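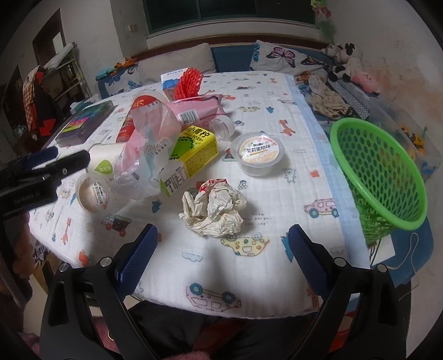
Do I need to know anything about robots to apply?

You need steady hands, some patience and a home with an ordinary table in it. Everything else is taught in the first two sessions.

Norkwood is looking for home demonstrators for Hivuro, a project that teaches robot arms to do household jobs by recording people doing them first. You hold a gripper tool in each hand and carry out short tasks with them, such as clearing snack packets and cups from a table or putting toys back in a basket. The tools record the movement and the view from the hand. The recordings are then used to train the arm.

The work

Each session lasts 90 minutes and takes place in your own home. You will be given a task sheet with a starting layout and a finishing layout. You set out the objects, do the task at a normal pace, reset the table and repeat. We would like a mixture of cartons, soft bags, crumpled paper, cups and similar light things. Please don't tidy the room for us or buy anything specially.

If you drop something, pick it up with the gripper and carry on. Mark the attempt as "recovered" on the sheet. Don't delete it.

A smaller number of places are open for remote control work at our Jernier site, where you steer an arm from a desk. Say on the form if you would like to be considered for this as well.

Who can apply

You must be 18 or over and able to hold a light tool in each hand for several minutes at a time. Left-handed people are welcome. Anyone else living in the home must agree to the recordings in writing. Faces, post and documents should be kept out of view.

Pay and hours

Home demonstrators are paid 320 for each block of eight sessions, and training is paid at the same rate. You choose your own hours. Remote control shifts are set a fortnight ahead by Shona Bright.

There are 96 places in this round. The previous round, which closed in January, gave us almost 4000 usable recordings.

How to apply

Fill in the form at the Norkwood front desk or ask Raquel Vieira to post you one. Forms must reach us by July 9, 2022. Questions about the tools go to Jinfeng Du.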